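From: Parvathi Varma
To: film-club list
Subject: Re: Saturday screening, which cut?

Kamala Rajan wrote:
> Do we have the long cut of Gunovach or the one from
> the theaters? I've only seen the short one and the
> ending with the brother felt rushed. Also, is the
> start still 7:30?

The long cut. It runs 20 minutes more, and nearly all of that is in the last act, so the brother gets two full scenes before the train. I still think the middle drags. The songs are worth it, and so is the animation of the river.

Start is 7:30, doors at 7. We have 36 chairs at Staritz and I won't be adding more.

Bhat is bringing the short film, which goes first.

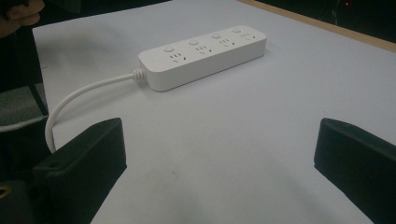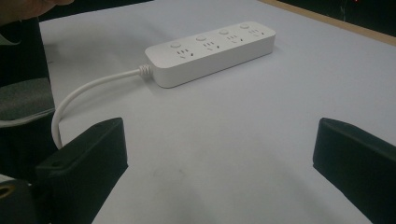
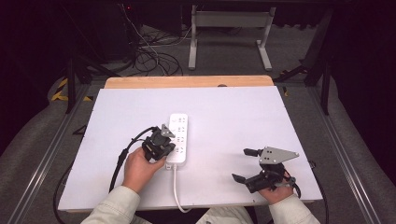 White power strip, four outlets (first two photos), and again with its cord (third).

Next month is still open between Trididwood and a second night of shorts. Send me your pick by Saturday and I'll book whichever gets more votes. Subtitles will be on for both films.

Parvathi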